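Troveo (software)

Troveo is a software package for the control of robot arms that work on a tabletop. It joins camera input, motion planning and gripper control in a single program, and is used mainly for household handling tasks such as opening appliance doors and moving food between dishes. Development began at the Dranau laboratory under Milovan Petek and Danica Ionescu. The package is maintained by a group of engineers led by Widad Saab.

Background

Earlier software at Dranau kept perception and planning in separate programs, which exchanged data through files. A change in camera position meant that both programs had to be edited by hand. Petek proposed a shared description of the workspace, held in memory and updated by every part of the system. Ionescu wrote the first version of this description, which remains the core of Troveo.

The name was at first used only for the planner. It was extended to the whole package when the perception module, previously called Hoxha, was merged into it. Some configuration files still carry the older name.

Perception

Troveo reads from two kinds of camera. Fixed cameras beside or above the table give a wide view, from which the software estimates the position of each object. A small camera at the wrist gives a close view of whatever the gripper is approaching. The two views are compared, and where they disagree the wrist view is preferred at short range.

Metal parts with openings are a known difficulty. A rim, an inner rail and a wire grille may lie at different depths within a small area, and bare metal reflects light unevenly. The perception module therefore looks for straight edges and corners first, and fits a flat outline to them before any depth reading is used. Small features such as punched holes and slots can serve as extra reference points.
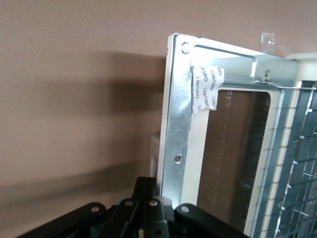
Planning

The planner works in two stages. The first chooses an order of actions, such as opening a door before reaching inside. The second finds a path for each arm that avoids the table, the other arm and all known objects. Each action is stored with a set of conditions that must hold before it may start. If a condition fails, the planner goes back to the first stage.

The standard library contains 168 actions. Marin Vasić added support for hinged parts, in which the path of the gripper is tied to the arc of the door. Before this addition, doors were treated as fixed obstacles in whatever position they were first detected.

When two arms share a table, the planner gives one of them priority in any region that both can reach. The other arm waits outside the region until it is released. Priority may be set by the operator or left to the planner, which by default favours the arm with the shorter path.

Workspace description

The workspace description lists every item the software knows to be present, together with its shape, position and permitted contacts. An open appliance door is entered as a separate body joined to its appliance. Plates and baskets are entered as containers, and an item of food lying on a plate is linked to it, so that a planned movement of the plate also moves the food. Objects that stand close together, such as a round plate beside an oval wicker basket, are given separate outlines to prevent the planner from treating them as one. 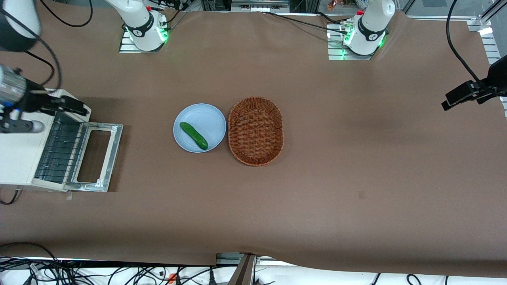 Can Troveo be used with only one arm?
A single arm is supported. The second arm is removed from the workspace description, and the planner then leaves out the priority rules. Actions that need two grippers are marked as unavailable.

Control

The control module sends position commands to the arms 100 times per second. Contact forces are estimated from motor current, and movement stops when a set limit is passed. Limits are stored for each action, with lower values for soft items.

Testing

A test suite named Tostiseck was written by Boris Dimitriou. It contains 692 recorded cases, of which 642 can be run without hardware. The remainder need a physical arm and are run before each release, normally in June. Results are kept with the source code, and a failed case must be reviewed by a maintainer before the release is made.

See also

Motion planning
Robot calibration
Force control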